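Soft goods, slow hands

Rigid parts have been handled by machines for decades. Cloth has not, or not reliably. A towel has no fixed shape, and a controller that works from a list of coordinates has little to hold on to.

Zellard, which builds sorting equipment for commercial laundries and uniform suppliers, has spent most of its engineering effort this year on the problem. Its approach is teleoperation. An operator moves a pair of small leader arms by hand, and two larger follower arms on the bench copy each motion. Joint positions and camera images are logged together. A model is then trained on the recordings and asked to do the same job alone.

The current task is called Plarosen inside the company. Soft items start on a wooden table and finish in one of two plastic bins. The operator picks with either arm, and is told to use whichever is closer. Crossing the arms ends the attempt.
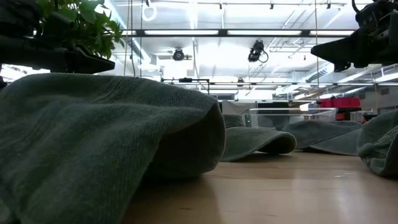
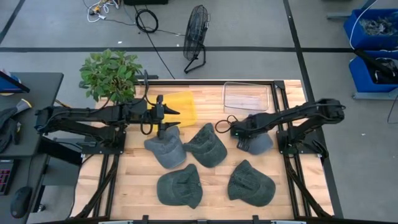
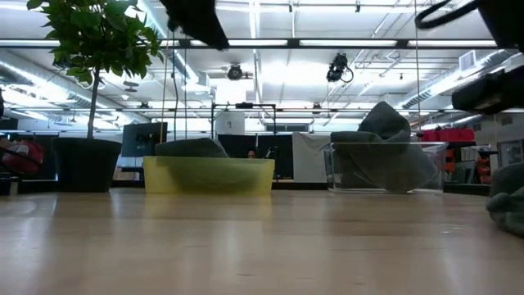
The two-arm bench used for the sorting work, with grey-green fabric items and, in the second view, the caps spread on the tabletop.

The target for the first data set is 700 demonstrations. An operator works in blocks of 11, then hands over to someone else. Quality falls off in longer blocks, mostly through hurried releases. An item let go too early catches on the rim of the bin, and the model will learn that as readily as a clean drop.

Operators find the grasp harder than the carry. With no force feedback in the leader arms, they judge contact by eye, from the way the fabric bunches between the fingers. A new operator tends to press down into the table, which loads the wrist joint and trips the current limit. The usual correction is to come in at a shallow angle and close on a fold. Training takes 3 hours before anyone's recordings are kept.

Caps behave differently from flat cloth. The brim is stiff enough to act as a handle, but an item lifted by it swings, and the operator has to wait for the swing to settle or lower the cap while it is still moving. Both methods appear in the recordings. Early models trained on the mixture hesitated over the bin, and the written procedure now specifies the wait.

Layout is varied on purpose. Between attempts the items are moved, turned or piled, and the bins are shifted along the table. A model trained on tidy rows does well on tidy rows and poorly on anything a customer would send.

Failed attempts are kept in a separate folder. Warraich, the software firm that supplies the training code, wants to use them for a second model that flags a bad grasp before the lift. That work is due to begin in June.

A trial cell is planned for the Galtutside laundry, where it will run for 6 weeks beside the existing manual line. Staff there will be able to take over by remote control when the arms stall, and each takeover will be recorded as a new demonstration. Zellard has not set a throughput figure for the trial. The measure it will report is the number of interventions per shift.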